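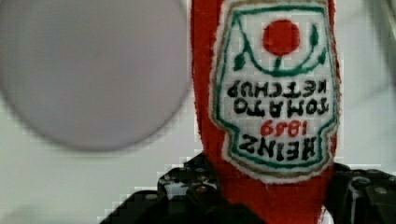

A plush ketchup bottle gripped at the neck, Thibodeau wrist camera.

Thibodeau is a tabletop robot arm cell built by Tanner MacDonald in a shared workshop in Stulldale. It is used for pick-and-place work with household objects and toy foods. The arm was bought secondhand; the gripper fingers, wrist camera bracket and control software were made or adapted in the workshop.

Table and objects

The work surface is a white tabletop under an overhead camera. Objects in regular use include a colander, a mug, a cooking pot, toy fruit and a toaster oven, whose top serves as a raised pick location. Start positions are changed between runs. The object list is kept in a plain text file named Otham, after the workshop's earlier cart robot. 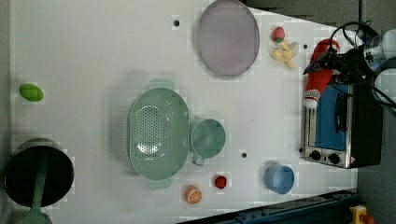

Gripper and control

The gripper is a two-finger parallel type driven by a single motor. Closing force is limited in software by motor current, with a separate limit stored for each object. The control loop runs at 500 Hz on a used desktop computer. Parts cost nearly $2000, not counting the arm.

Camera calibration is repeated after any change to the wrist bracket. A printed target is fixed to the table and viewed from several arm poses, and the resulting offset is written to the controller. The procedure is adapted from one published by the Wulovden makers' group.

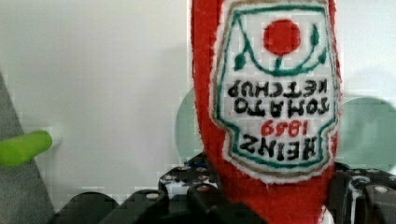 Soft objects are handled under a different rule from rigid ones. On a rigid part the motor current rises sharply at contact, and the controller stops the fingers at that point. On fabric the rise is gradual, so the controller closes to a stored width instead. The plush ketchup bottle is assigned a grasp at its narrow end, where the fingers can close on either side of it; the wide base is excluded from the grasp list. With the bottle inverted, the lettering on its label is upside down to the wrist camera, and the object detector was therefore retrained in July on rotated views. Version 3 of the detector recorded a detection rate of 91 percent for soft objects in the workshop's own tests. Rigid objects were tested separately under the earlier version.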